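Why I Still Like a Small Robot Job

Every spring somebody at the Pasberg shared workshop asks me what our arm is good for, and I always take too long to answer. My opinion, for what it's worth, is that a home-built setup should be given small, slightly silly work for as long as its builders can stand it.

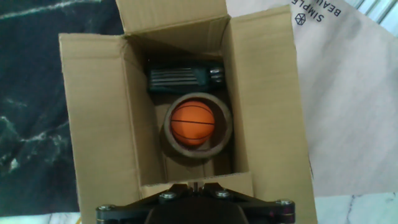

The ball, the tube and the box, from the gripper's side.

Maja Laskowska and I spent two evenings arguing over which objects to use, and I don't regret a minute of it - well, maybe a few.
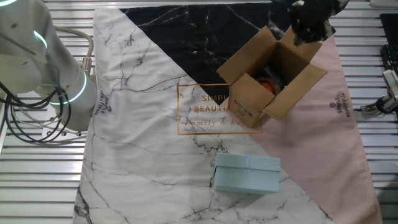 Cables are where most hobby builds go wrong, I think, and people would much sooner talk about software. Give them slack and then give them a little more. Ours hang in loops beside the arm, which looks untidy, and I've stopped minding. A tight cable is a lovely thing to look at right up until a joint turns.

Then there is the matter of what you ask it to pick up, and I'd start with whatever is already in the house. 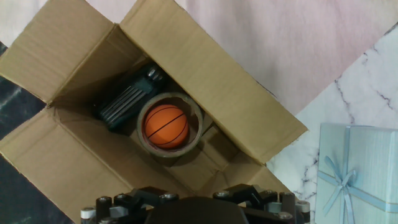 Keep the Bench Ordinary

I'm fond of a bench with a bit of life on it. A robot that only copes with a bare table won't be much company in a kitchen.
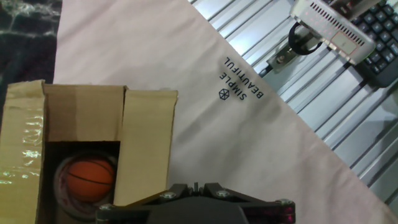 Nazar Zinchenko disagrees, and told me on Monday that beginners should clear everything away and add clutter later, one piece at a time. He may be right about beginners. I'd still leave the box out.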